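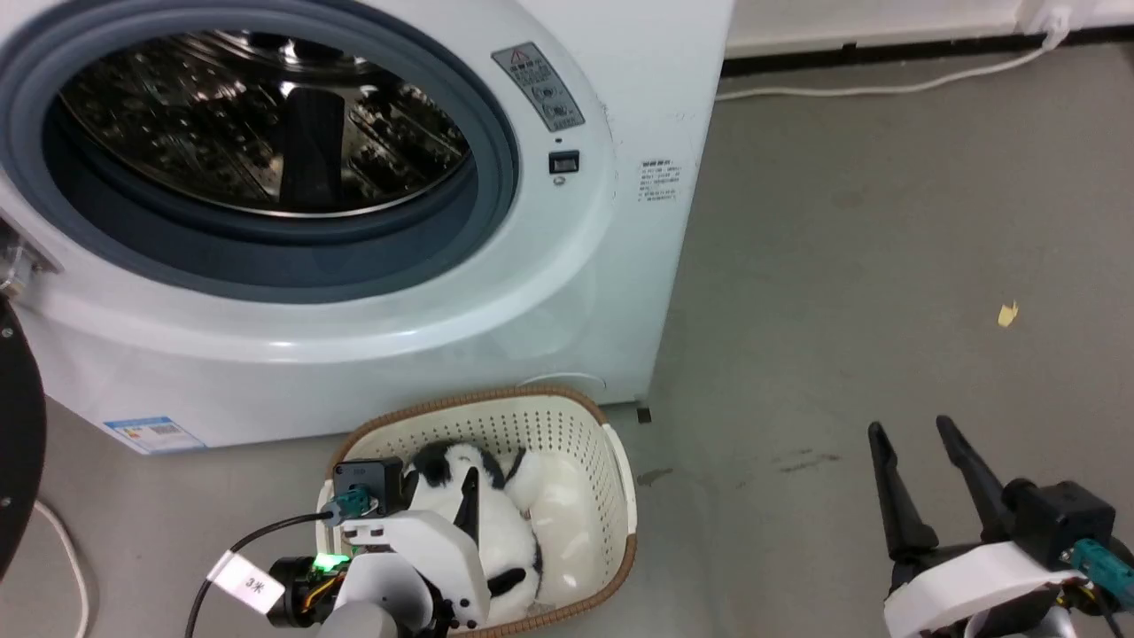

The left arm goes after a black-and-white plush toy while the right one waits its turn.

The Robot That Practices on My Kind of Chore

I do a lot of laundry, and I have opinions about it, so when a lab called Skarkovine offered to let me sit in on its laundry project I said yes before I'd read the rest of the email.

I was picturing shirts being folded. Everybody pictures folding! The folks at Skarkovine are working on the step before all that, which is getting a jumble of soft things out of a basket and into the drum of a front-loader. It sounds like nothing. I timed myself at home the night before and I do a full basket in two armloads, mostly while looking at something else.

The robot doesn't get armloads. It has two grippers with long black fingers, a small sensor unit riding on each one, and a method the team has named Sisay. The way it was explained to me (twice, and the second time slowly), most systems like this learn by copying. A person steers the arms through the job over and over, and the software learns to do what the person did. Sisay starts there too, with 336 steered runs. Then it does something I found oddly relatable – it goes back and practices the parts it's bad at.

The trick is in spotting those parts. While the robot works, the software keeps making several guesses about where its hands should go next. When the guesses agree, fine, carry on. When they scatter, that moment gets flagged, and a person steps in to steer just those few seconds. The flagged bits go back into the training pile and the easy stretches get left alone.

Guess where the guesses scatter? Right at the grab. A towel has no handle. A plush toy squashes when you press on it, and then the fingers close on a pinch of fuzz and the whole thing slides out. I watched the same toy get picked up and dropped so many times that I started rooting for it.

The numbers are what got the team excited. With plain copying, the robot finished 40 of 100 test loads without help. After the extra practice, which came to 181 short corrections, it finished some 80. A "load" in these tests is only a couple of items, mind you, and a stuck item counts as a fail even if everything else went in.

I asked what goes wrong in the rest. Sleeves, mainly. One end of a garment goes into the drum and the other hangs over the rubber seal, and the robot considers the matter closed. (I've been married to that.) The flagging doesn't help much there either, as all the guesses happily agree that the job is done. The team's next version, Tranari, is supposed to take a second look at the door opening before moving on. It was still being trained in February, so I didn't get to see it run.

Speed is the other thing. A single item could take long enough for me to drink a good part of my coffee. I was told that speed gets worked on later and the grabbing has to come first, and I believe that, but I also kept wanting to reach over and shove everything in myself.

What I liked best was how small the corrections were. I'd expected somebody to be hovering over the controls all day. Mostly the person sat back, got a beep, nudged an arm a few inches to the left and let go again. I've taught a teenager to do laundry with a great deal more intervention than that, and he still leaves socks in the basket.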